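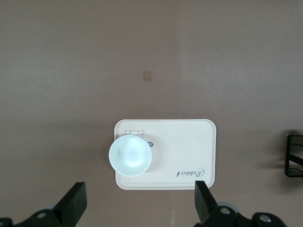 I've had the arm bolted to the bench for nine days now and it still can't put a bowl away, but it can get to one, and I'm counting that as progress! The plan for Mugo (yes, the arm has a name, I held out for a week) is very modest. I want it to pick up a small bowl from a tray, move it across and set it down without a clatter. The tray I've settled on is a cream one with a thin raised rim and "Rabbit" written on it in curly script, and the bowl is a little white one with the faintest blue-green tint, parked on the left half with its edge poking out past the side. White bowl, pale tray, you can probably see where this is going. My edge-finding code took one look and decided the whole lot was a single blob.

I lost two evenings to that. First I fiddled with the contrast until the bowl came out lovely and crisp, and then the shadow on the tray did too, so Mugo kept going for the shadow. Very keen, very confident, straight down onto bare plastic. Lesia Pasichnyk, who has the bench behind mine, suggested I stop looking for the bowl and look for its rim, and fit a circle to whatever came back. Much better. It now gets the centre right nearly every time, unless I leave the big lamp on.

The fingers are the other headache. They're flat black plates on a linkage, and flat plates are grand for boxes and pretty hopeless for anything round and shiny. I've tried bicycle inner tube (too thick), a cut-up washing-up glove (came off) and some grippy drawer liner, which is winning at the moment even though it looks dreadful. I've got silicone pads on order from Bresari but they're taking their time.

Then there was the loose bolt. I'd been blaming my sums for a wobble of 6 mm at the tips, rewrote the whole lot, went home cross, came back and found I could turn one of the pivot bolts with my fingernail. So that's thread lock on everything now, and a little note to self on the inside of the toolbox lid.

Current settings, mostly for my own benefit when I forget them: approach from straight above, stop 11 mm short, close slowly, wait a beat, lift. The waiting matters more than I expected. Without it the bowl swings and one side slips.

Next job is the setting down, which I've been putting off. Uliana Bondarchuk reckons I should watch the motor current and let go when it changes, and she's lent me a board to try it with, so that's my weekend sorted. After that I'd like to have a go with a mug, handle and all, hopefully before November when the workshop gets too cold for typing. If anyone's had luck with round things and flat fingers, do leave a comment, I'll try pretty much anything that isn't inner tube.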